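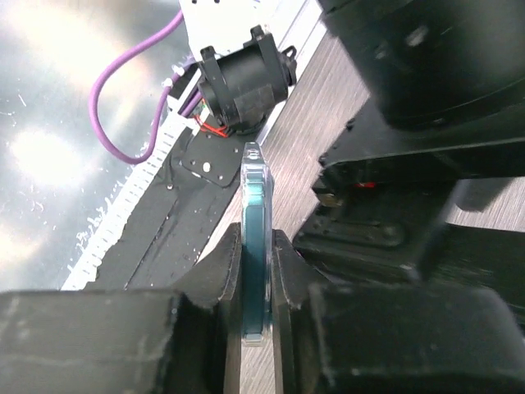
19 octobre 2022 — Boîtiers, suite. Le lot Damgaard est enfin déballé et je commence le tri. Il s'agit des étuits étroits à coque transparente, ceux que Vernon voulait garder pour les disques de teinte. Le plastique est joli mais pénible à contrôler : vu par la tranche, l'étui accroche des reflets pâles en haut et en bas, et le disque bleu-vert à l'intérieur se réduit à une bande sombre un peu brillante. L'extrémité basse paraît givrée alors que le haut est presque incolore. À noter sur la fiche, sinon quelqu'un va encore classer ça en défaut de matière.

Lot annoncé : 3000 étuis. Le bordereau Damgaard donne 1599 pièces dans la première livraison et 1251 dans la seconde, ce qui fait 2850. Il en manque donc 150. J'ai refait l'addition avec Najwa, même résultat. Elle écrit au fournisseur. En attendant on ne touche pas aux cartons de la seconde livraison, ils restent filmés sous l'établi du fond.

Critères de tri, tels que convenus avec Thilini ce matin :
coque fendue ou blanchie à la charnière — rebut
rayure visible à bout de bras — second choix
poussière enfermée avec le disque — à rouvrir, souffler, refermer
disque qui bouge quand on secoue — bac jaune, à part

Pour les rayures j'ai d'abord regardé à plat sur le tapis noir, et j'en ratais. Debout, à contre-jour de la fenêtre, c'est beaucoup mieux. Il faut tenir l'étui par les deux faces et pas par les bords, faute de quoi on met des traces juste là où on regarde. Gants coton obligatoires, les nitrile laissent un film. Gaétan n'est pas d'accord sur les gants, il trouve que le coton peluche. On prendra un étui sur deux chacun à sa façon demain et on comparera.

Fermeture : deux clics attendus, un en haut et un en bas. Sur plusieurs étuis du carton 2 je n'entends que celui du haut. En appuyant du pouce sur l'extrémité basse le second vient, mais il faut forcer plus que je ne voudrais. Moule ? Disque un poil trop épais ? Mesuré trois disques au pied à coulisse, pas d'écart entre eux. Je penche pour la coque. Diane a gardé des étuis de la série de juin dans son tiroir, lui en demander un pour comparer la gorge.

Étiquettes : l'essai avec les Prunley sur la tranche ne va pas. La tranche est trop étroite, l'étiquette déborde sur l'arrondi et se soulève au bout d'une heure. Collée sur la face elle tient, mais elle cache la teinte, et c'est la teinte qu'on cherche quand les étuis sont rangés. Vernon propose de ne rien coller du tout et de numéroter les bacs. Je note l'idée, à voir avec ceux de Buvthorpe qui reçoivent les disques et qui n'auront pas nos bacs.

Nettoyage : chiffon microfibre sec uniquement. L'alcool ternit la coque, vérifié sur un étui du rebut, on voit un voile mat après séchage. Eau savonneuse très diluée, rien à signaler pour l'instant. L'étui témoin est posé sur l'étagère, ne pas le ranger.

Rangement : les étuis passent debout dans les casiers Brernar, tranche vers l'extérieur. Couchés, ils glissent les uns sur les autres et se rayent entre eux. Les casiers sont un peu profonds, il faut une cale en mousse au fond. Gaétan en découpe. Prévoir 1000 étuis triés avant l'envoi à Buvthorpe, le reste attendra la réponse de Damgaard.

À faire
étui de juin chez Diane
essai coton / nitrile avec Gaétan
relancer Najwa pour les 150 manquants
commander de la mousse, même épaisseur que la dernière fois (Thilini a la référence)
reprendre le carton 2, fermeture basse, étui par étui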